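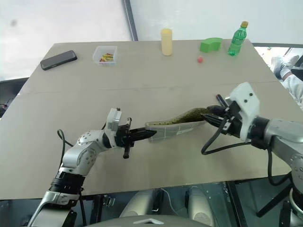
Mohsin Dogar 在上一版页面的留言里问，两只手同时抓着一件软东西，规划器里到底应该有一条轨迹还是两条，如果是两条，谁等谁。他还问 Tamance 有没有打算把控制频率提上去，他觉得 100 赫兹做双臂配合偏低。

先回答他的第一问：一条。后面“规划”一节会细讲。第二问放在“控制”一节。

本页是 Tamance 的图集页，归在“双臂、柔性物体”这一栏。Tamance 是我们在 Rudbridge 写的一套操作软件，包括感知、规划、控制和一组调试工具。图集页原来只放图和短注，后来留言越来越长，我们就把短注也写长了一些，把常被问到的东西放进来，省得每个人都去翻提交记录。

图注

双臂共持一只鞋垫，悬在桌面上方。左侧黑色平行夹爪夹住后跟一端，右侧黑色多指手抓住前掌一端。后跟处朝向镜头的是带白色方格的底面，前掌处露出的是深橄榄绿的上表面，鞋垫在两手之间略有扭转。

关键词：双臂协调，柔性物体，末端异构，头部视角。

末端异构

两侧末端不一样，软件里最先要处理的就是这件事。平行夹爪的状态很简单，开度和夹持力两个量就够用。多指手的关节多，抓法也多，同一个目标姿态可以用好几种手型去够。早期版本里，我们给两种末端写了两套任务代码，改一处就得改两处，很快就对不上了。

现在任务层只看见“抓持”这个对象。一个抓持包括接触区域、抓持坐标系、允许施加的力的范围，以及一个释放条件。至于接触区域靠两片夹指还是靠几根手指形成，由各自的驱动去管。接口定义写在 Liu 里，Liu 是 Tamance 的末端抽象层，单独一个仓库，可以脱离其余部分使用。Elvia Cisneros 维护 Liu，合并请求请直接指给她。

抽象层有代价。多指手能做的一些动作，比如手内滚动，在 Liu 现有的接口里表达不出来。我们的办法是留一个扩展字段，任务代码可以读，但规划器会忽略。用过扩展字段的任务没法直接换到另一种末端上，加载时日志会给出一条警告。有人嫌这条警告烦，提过关掉它的请求，没有合并。

感知

鞋垫这类东西薄，会弯，两面的外观又不同，按刚体估计姿态在大多数情况下都不好用。最初我们用整体模板匹配，只要一弯曲，匹配分数就往下掉，跟踪器随后跳到桌上别的东西上去。

目前的做法是把物体表示成一条带宽度的中线。中线用 16 个控制点描述，每个控制点带位置、切向和一个扭转角。观测来自头部相机的分割结果和深度，再加上两只手的抓持坐标系。抓持坐标系由关节读数算出来，比视觉稳定，所以中线两头基本由手来定，中间一段由视觉来定。

正反面的判断单独做。分割网络输出三类：正面、反面、背景。扭转的时候画面里会同时出现正反两类像素，这时不能按多数像素投票，要看两类像素沿中线怎么分布。以前的代码就是投票，结果在翻面的中途整件物体的朝向会突然反过来，控制器跟着给出一个很大的修正量。改成逐控制点判断以后，朝向沿中线连续变化，突跳的情况少了很多。剩下的多半发生在物体侧对相机的时候，那时能看到的像素太少，滤波器应当只信手，不信眼睛。权重怎么切换写在 strip_tracker 的配置里，默认值偏保守。

遮挡是另一个老问题。手指、腕部、垂下来的线缆都会挡住一部分物体。机器人本体我们用模型渲染出掩膜，从分割结果里扣掉。线缆没有模型，只能靠网络识别。线缆颜色深、形状多变，有时候会和深色物体的边缘粘在一起。Leobardo Zamudio 给训练集补过一批带线缆的标注，情况有改善，但在暗处仍然会粘。遇到这种情况，先看分割叠加图，不要急着调跟踪器的参数。

透明和反光的东西，深度值基本不可信。桌上如果有透明塑料盒或者饮料瓶，深度图里会出现空洞，有时还会出现飘在半空的点。障碍物地图对空洞的处理是“未知即占用”，高度取分割轮廓能支持的最大值。这样算出来的障碍物往往比实物高，规划器会绕远一点。我们认为可以接受。

规划

回到 Mohsin 的第一问。双臂共持时，规划器里只有一条轨迹，它属于物体，不属于任何一只手。规划变量是物体中线的形状和位姿随时间的变化，两只手的轨迹由抓持约束推出来。没有谁等谁的问题，两边共用一个时间参数，任何一边需要放慢，时间参数就整体放慢。

我们也试过主从式，左手为主，右手按相对位姿跟随。写起来快，演示也好看。问题在于从手碰到关节限位的时候，主手并不知道，还在往前走，中间的物体就被拉紧或者挤弯。后来加过一个反向通知，再后来给通知加了优先级，代码变得很难读，Rhun Hopkin 把整个模块删掉重写了。旧模块还在 legacy 分支里，只为了能重放老日志，不再修错。

形状约束目前只有几条：中线总长不变，弯曲不超过材料表里的上限，单位长度的扭转不超过上限。材料表是一个文本文件，每种材料一行。表里没有的材料会按最硬的那一行处理，于是规划器会显得很拘谨，轨迹慢，翻面的动作分成好几段。要是发现某个新物体怎么都规划不出来，先查材料表里有没有它。

碰撞检查分两层。外层用胶囊体近似双臂和躯干，速度快，用于采样。内层用网格，只检查外层通过的轨迹。柔性物体沿中线放一串小球，半径取宽度的一半。这对鞋垫是偏大的，因为它很薄，平着放的时候球会多占不少高度。结果就是物体离桌面很近时规划会失败，需要先抬高再平移。Elvia 在做一个用扁椭球代替小球的版本，还没有进主干。

两臂之间的自碰撞容易漏。共持一件短的东西，两只手本来就靠得近，夹爪下面的支架、手上凸出来的部件都要进碰撞模型。从厂商拿到的模型通常只有手本体，后来装上去的支架和转接件要自己加。Tamance 的启动脚本会比较模型文件和装机清单的修改时间，如果清单较新，就拒绝进入自动模式。

控制

Mohsin 的第二问。100 赫兹是协调层的频率，底层关节伺服由控制柜自己完成，比这高得多。协调层每个周期做的事情是：读两臂状态和腕部的 6 维力，算出物体内力，按当前的时间参数取目标，给两边各发一个位姿目标和一个柔顺修正量。

内力指的是两只手通过物体互相拉或互相压的那一部分，对搬运没有贡献，只会让物体变形或者从手里滑脱。我们把合力分解成运动力和内力，对内力做单独的闭环。沿中线方向的目标值设成很小的拉力，让物体保持舒展。拉力设成零不行，软的东西会垂下去，视觉那边就看不清中间那一段。

频率能不能提？能，协调层在现有的机器上跑得更快也有余量。但柔顺控制的带宽卡在通信延迟上，两臂的控制柜各有各的时钟，时间戳对齐以后还有抖动。提频率之前要先解决时钟，不然只是更频繁地使用旧数据。Citel 给我们的驱动包在新版本里加了硬件同步接口，Rhun 正在接。接好以后会重新测，数据放在工具页，不放在图集页。

关于夹持力。平行夹爪按力控制，多指手按关节阻抗控制，两边对“抓紧一点”的反应不一样快。释放的时候尤其要注意：先把内力降到零附近，再松开一侧，否则物体会朝还没松开的那只手弹过去。任务脚本里的 release 已经包含了降内力这一步，直接调驱动的 open 则没有。写脚本的时候请用 release。

状态机

双臂任务的状态机有下面这些状态。

单手持有。只有一侧抓着物体，规划器用单臂模式，中线自由端靠视觉估计。

靠拢。另一侧接近自由端，目标点随中线估计更新，更新幅度超过门限就退回重新规划。

接触确认。力信号和手指位置都满足条件才算抓到，只满足一个的，重试，最多 3 次，然后停下等人处理。

共持。协调层接管，单臂控制器停止接受新目标。

翻转、拉直、平移。这些都是共持下的动作，可以任意拼接，拼接点要求内力在范围内。

交接。一侧释放，回到单手持有。

Refugio Cisneros 问过为什么共持下面没有“放下”。因为放下涉及桌面接触，约束变化和交接不一样，现在是在任务脚本里另写的。将来会不会并进来要看椭球碰撞模型什么时候能用。他还建议把“接触确认”的两个条件改成可配置，这一条采纳了，配置项叫 contact_rule，默认行为不变。

调试工具

录制。所有话题按周期写进一个文件，图像单独压缩存放，用时间戳对应。录制默认开着，磁盘快满的时候先停图像，状态数据继续写。

回放。回放器能在没有机器人的情况下重跑感知和规划，控制部分只比较输出，不发送。改跟踪器之前和之后各跑一遍同一份日志，再看差异报告，是我们目前评审代码的最低要求。没有差异报告的合并请求，一般会被晾着。

内力曲线。横轴是时间，纵轴是沿中线和绕中线的两个分量，背景色表示状态机所处的状态。滑脱之前曲线上通常会先出现一小段抖动，找原因的时候从那里往前看。

中线叠加。把估计出来的中线画在头部相机的图像上，控制点按正反面着色，未定的画成灰色。大量灰点出现在中段，多半是侧对相机；大量灰点出现在两端，多半是手眼标定偏了。

标定检查。每天上午开机后跑一次，让两只手依次走到几个固定位姿，比较视觉和关节推算的位置。脚本会给出通过或者不通过。不通过就重新标定，不要去改脚本里的阈值。上个周一有人改过，当天的日志后来都没法用。

已知问题

多指手在低温启动后的头几次抓取，手指位置读数偏小，接触确认会误判。空抓几次再开始任务。

状态机从“靠拢”退回时，偶尔会保留旧的中线估计，下一次规划就从错误的形状开始。临时办法是在任务脚本里手动调用 reset_strip。

回放器读取很长的日志时内存占用高，可以用分段参数切开。切点不要放在共持状态中间。

Liu 的扩展字段在序列化时会丢掉空数组，读回来变成缺字段。修复已经提交，等评审。

材料表不支持两面硬度不同的材料，目前只能按较硬的一面填。

留言

Refugio Cisneros：中线模型对鞋垫是够用的，可是换成布，宽度方向也会卷，一条线就表示不了了。有没有计划做成面？

回复：有一个实验分支，用稀疏网格代替中线，规划时间长了很多，目前只能离线算。布类任务现在请用单独的折叠模块，不要硬套这一套。

Leobardo Zamudio：带线缆的标注我又整理了一批，正反面标签和旧的一致，格式没变，放在数据目录的 strip_cable 下面。请在重新训练之前先跑一遍检查脚本，有几个文件的时间戳和状态日志对不上，我还没查出原因。

回复：收到。时间戳不对的那几个先移出去，等硬件同步接好以后再看是不是同一个毛病。

Mohsin Dogar：关于单条轨迹，明白了。再问一句，时间参数整体放慢的时候，内力目标要不要跟着变？

回复：不变。内力目标和时间参数没有关系，只随状态和材料变。不过放慢得太突然会在内力曲线上留下一个尖峰，所以对时间参数的变化率做了限制，配置项在 coordinator 里，叫 max_rate_change。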